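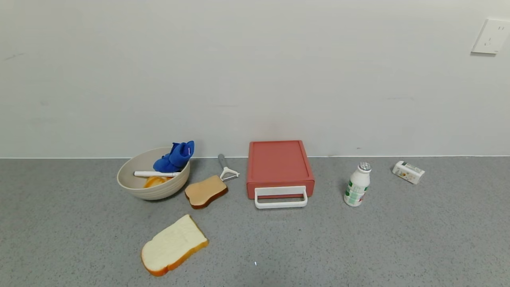

My brother-in-law walked out of a show in October after two songs, and he still wants credit for it. The headliner was Sartori, a band he has loved since high school, and the singer couldn't get near the high notes anymore. He dropped the big chorus down to something closer to talking and let the crowd carry the rest. My brother-in-law called it a rip-off. I stayed until the lights came up and would have happily stayed another hour.

I've been thinking about it ever since, because I have the same argument with somebody nearly every summer. A band we grew up with announces a tour, the phone videos start going around, and within a day everyone has decided that the poor man should have quit years ago. Well, he's 58! He has been shouting over loud guitars for most of his life. I can't get up my own stairs the way I used to, and I've never had to do it in leather pants.

What bothers me is the idea that a song only counts if it sounds the way it did on the record. I own the record. I can hear it in the car any time I like, and I do, to the sorrow of my children. When I buy a ticket I'm paying to be in a room with the people who made the thing, along with a lot of strangers who know all the words (and a few who only think they do).

Ffion Pritchard, who opened that night with just a guitar and a drummer, did an old Bakenis tune in a key so low I didn't know it until the second verse. I liked it better that way. It sounded tired and kind, and the drummer barely touched his cymbals. Bands ought to do this more often - tune down, slow down, hand the high part to somebody younger and stop pretending.

I'll grant the other side one thing, and it's a big one. Backing tapes are a different matter. If the voice coming out of the speakers was recorded decades ago, I'd like to know before I pay for parking. A cracked note I can forgive in a second. A perfect one that the singer isn't singing makes me feel like a fool for clapping.

Lastside are playing the fairgrounds on Sat 1 August, and I've already bought 2 tickets. I've offered the other one to my brother-in-law, who says he'll think about it. I'm driving, so he'll have to stay for the encore.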